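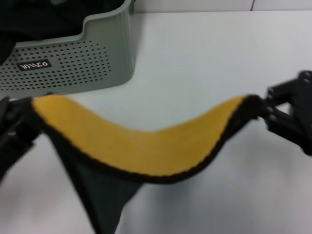
Mivell opens its Cozma folding room to the public this August

Mivell, the clothing reuse charity, is opening the doors of its folding room at Cozma so that anyone can come in, pick up a basket of donated clothes and learn to sort and fold them properly. We have wanted to do this for ages and we are delighted that it is finally happening!

The folding room is where every donated garment gets its first proper look. Last year 2236 bags of clothes came to us, and each one was emptied, checked and folded by hand before going out to our shops or to families who had asked for help. Until now the work has gone on behind a closed door. From August, visitors can join a session at 10 am or 2 pm, stay as long as they like and take home any tips they find useful.

"People think folding is the dull bit, and then they spend an hour at the table and don't want to leave," said Lăcrămioara Pîrvu, who runs the room. "You hold a top up by its corners, you see how the cloth hangs, and you spot the loose hem or the stretched neck straight away. I love that moment. It's also when you find the really good things, the strong colours and the odd contrast trims that somebody is going to be so pleased with."

Each session starts with the basics: how to lay a garment on a clear table, how to find the seams and work from them, and how to deal with soft, stretchy fabrics that bunch up at the corners as soon as you lift them. After that, people can carry on with everyday tops or try something harder. Fitted sheets are on the list, by popular request, along with hooded jackets and baby clothes (small, fiddly and great fun).

The tables have pale, smooth tops, so dark threads, lint and missing buttons show up well. Baskets are kept close to hand and sorted clothes go straight on to the shelves by size.
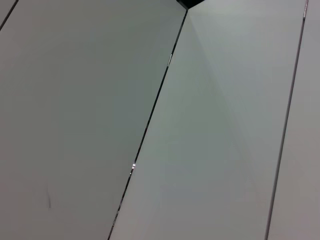

A year of hard work

The open sessions follow a trial with 291 people from the Cozma area, among them school groups, new parents and several keen knitters who have since taken over our mending pile. Anca Buzatu came along with her daughter and now leads the afternoon session.

"I came to drop off two coats," she said. "Then somebody showed me how to fold a jumper so it doesn't slide off the shelf, and I was hooked. My airing cupboard has never looked better!"

Thanks to a grant from the Dernero Fund, the room now has better lighting and more table space. The tops are plain and wipe clean in seconds, and there is space on all sides for people to spread out a large piece of cloth without knocking elbows.
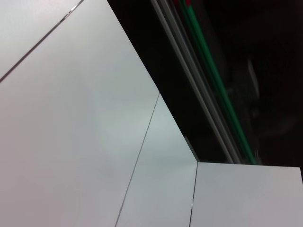
Dernero has also paid for a printed folding guide, drawn by Hedvig Engebretsen, with 471 copies to give away at the first sessions.

Sessions are free and there is no need to bring anything. Children are welcome with an adult. Groups of more than 3 should book ahead by asking for Vasilică Bogdan at the Mivell front desk, who can also arrange a quieter session for anyone who would prefer one. Donations of clean clothes can be handed in at the same desk during opening hours.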